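Student project thread from the Niltbridge robotics club. Two arms, one tabletop soccer game, final demo in October. Posting notes as we go so next year's group has something to read.

1/ The task for the class is called Gadwood. Two arms share a table and play a short game on a small mat. No wheels, no legs. Each arm has a two-finger gripper and has to push the ball, not carry it.

2/ There are 14 of us this term. Montri Pongsiri runs the lab hours and signs off on anything that moves faster than walking pace. Ekkachai Noiphan wrote most of the planner, which we named Stotus. I do calibration and the boring spreadsheets.

3/ Month one was all safety limits. Each arm gets its own half of the workspace and a strip in the middle where only one may enter at a time. Stotus hands out the strip like a token. First version deadlocked whenever both arms asked in the same cycle.

4/ Fix for the deadlock: the arm that touched the ball last waits. Three lines of code. We spent two evenings on fancier ideas first.

5/ We have 117 recorded practice pushes so far. 19 of them are no good for training, mostly from one evening when the clock on the left arm drifted. Ekkachai wants 1,000 before October. I think we get half that.

6/ Azar is our ball tracker. Good on plain backgrounds, bad on stripes. It kept reporting a ball where there was only a line crossing. We now mask the painted lines before it looks for anything round.
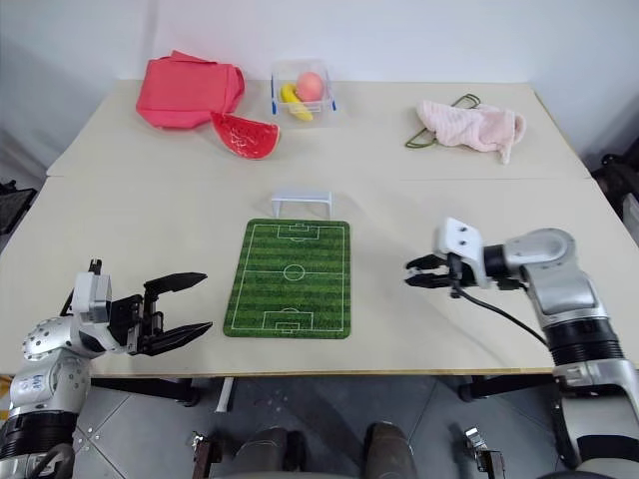

7/ Calibration is my part, so a bit more on that. Every session starts with both arms touching four points, and the planner works out where the mat sits from those. I used to take the mat corners, but they are rounded and two people never pick the same spot. The ends of the halfway line work better, and the two goal posts give a check on the rotation. Error dropped enough that I stopped redoing it at lunch.

8/ Still open: pushes toward the goal are fine from straight on and poor from the side. The fingertip slides off. Montri suggested closing the gripper and pushing with both fingers together. Trying that next – will post numbers when I have them.

9/ If you are on another school team and have a good way to time-sync two arms, please reply. Ours works but I don't trust it past an hour.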